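Home | Reports | Materials | Packaging | About
Print this page | E-mail this page
Shares: 42 | Comments: 11

Visit report: Skemix open day, phone case section

Sunday, October 25, 2020

Skemix opened its sample rooms to trade visitors for one afternoon. Entry was by time slot, 30 minutes per group, masks on throughout. I went for the liquid-filled cases, which the company assembles for two labels, Brallari and Prins. The molding shop was closed to visitors, so everything below comes from the sample rooms and from the printed sheet handed out at the door.

The first room covers finished cases and their boxes. Samples are shown on a white board on top of a light wooden table, with black curtains to either side and gray carpet underfoot. The lighting was adequate for judging color.

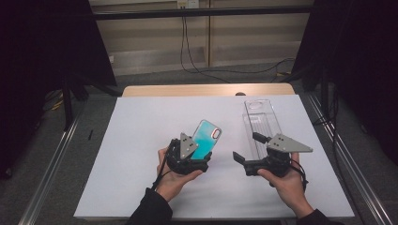

Liquid-filled case with red-rimmed camera cutout, clear plastic box behind.

The fill is a turquoise liquid carrying a shimmering powder. According to the sheet, the powder is dosed before the liquid and the panel is sealed afterward. The sheet gives no viscosity and no powder size. It does state that a batch is 600 cases and that each batch is held overnight, panel up, before inspection for leaks.

Distribution of the powder is the weak point of this type of product. Cloudy lighter and darker areas show in the panel where the particles have settled unevenly. The color also departs from plain teal in places, with orange, salmon pink and yellow patches where the particles catch the light. The strongest of these is near the camera opening and runs from pale yellow in the middle to coral at its edges. For a buyer this matters at the approval stage, as a single color reference will not describe the part. I would ask for a limit sample at each end of the range.

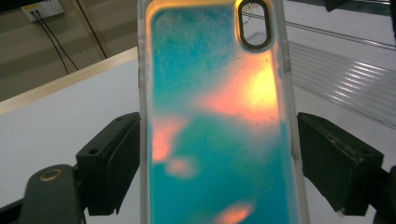
Rims and cutouts

The rim is a clear, slightly frosted plastic bumper. Skemix quotes the same rim profile for both labels, with the camera opening changed to suit the phone. I asked whether the opening is molded or punched and was told molded, with the edge trimmed by hand on early runs only.

Side openings deserve more attention than they usually get at these events. The row on this case has one elongated slot near the top and four small oval openings in a vertical line below it, closely spaced. Narrow bridges between openings are where a soft rim tends to tear first.
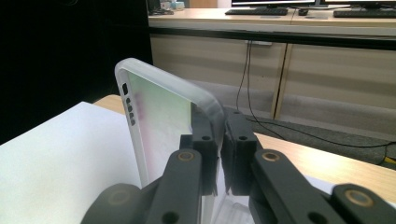 Tear results were not available on the day. The sheet refers to a test series finished in June, and a copy can be requested in writing. I have requested one.

The second room was given over to sports armbands for Usport and is outside the scope of this report. Parking is behind the building. Allow extra time for the sign-in desk, where the queue took longer than the first room did.

Print this page | E-mail this page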